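Pledbridge Listings

A collection of apartment rental ads from Pledbridge, typed up, cleaned a little, and tagged by hand for what they promise. If you've ever wanted to know how many ways there are to say "small," you've come to the right folder.

What's in it

Each row is one ad. The text is kept as the landlord wrote it, including the capital letters. We fixed broken accents and stray line breaks and left everything else alone, so "quite building" is still "quite building" wherever it occurs, and it occurs a lot.

ad_id – a plain number, no meaning, please don't sort by it and write a paper
title – the headline of the ad
body – the ad itself
rent – monthly, as stated. "Negotiable" is stored as blank
rooms – as claimed
rooms_checked – as counted by Tymofii Shevchuk from the floor plan, when there was one
tags – see below
tagger – initials

There are 26 tags in this release. Five of them are about light, which tells you something about the housing stock. 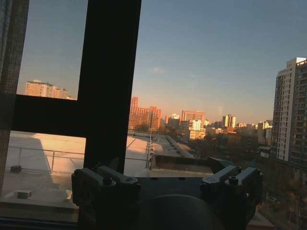 Photo: Imani Halvorsen

The light tags

bright: the ad says bright, sunny, light-filled, or "sun all day." We don't check the direction the windows face. Magdy Tawfik wanted to, and he was right, and we still don't.

view: the ad says there is something to look at. City, river, park, and "courtyard" all count. "View of neighboring wall (brick, nice)" was argued over for a week and is in.

big_window: size is mentioned. "Floor to ceiling" goes here even when the ad also says the ceiling is low.

evening_light: added in November after Yevdokiia Boiko noticed that landlords with west-facing places write much better prose. Sunset brings out the poet in people who otherwise type "NO PETS" three times in a row.

soft_light: curtains, blinds, sheers, frosted glass. Tag it only if the ad brings it up as a selling point. "Curtains included" alone goes under furnished. "Dreamy filtered light through white curtains" goes here, and so does the one that reads "you can see out but gently."

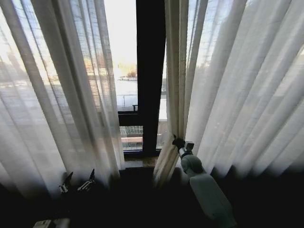 How the tagging was done

Two people read every ad and tagged it separately. Where they disagreed, Ustyna Moroz picked a winner, and her decisions are final in the sense that she stopped answering messages about them. The original votes are in votes.csv if you want to reopen old wounds.

Known problems

Ads posted by the Endent agency repeat the same body text with a different street name. We removed exact copies. The ones where somebody changed "cozy" to "very cozy" are still there.

69 ads have a rent that is clearly a phone number. They're flagged in rent_ok and you should drop them before taking an average. Our first chart didn't, and for one afternoon Pledbridge was the most expensive town on the planet.

The word "Fika" shows up as a place name, a cafe, and in one case a cat that comes with the apartment. No attempt was made to tell these apart.

What not to use it for

Setting rents. Predicting rents. Finding an apartment – most of these were gone the same day.

Updates

Last changed 26th September. Corrections are welcome, with the ad_id please. "The one with the bathtub in the kitchen" doesn't narrow it down.

Related
Pledbridge Listings: tagging guide
Pledbridge Listings: street name fixes
Roommate Wanted, the smaller sister set
Paul, the script that strips phone numbers
Lost Cat Notices (not maintained)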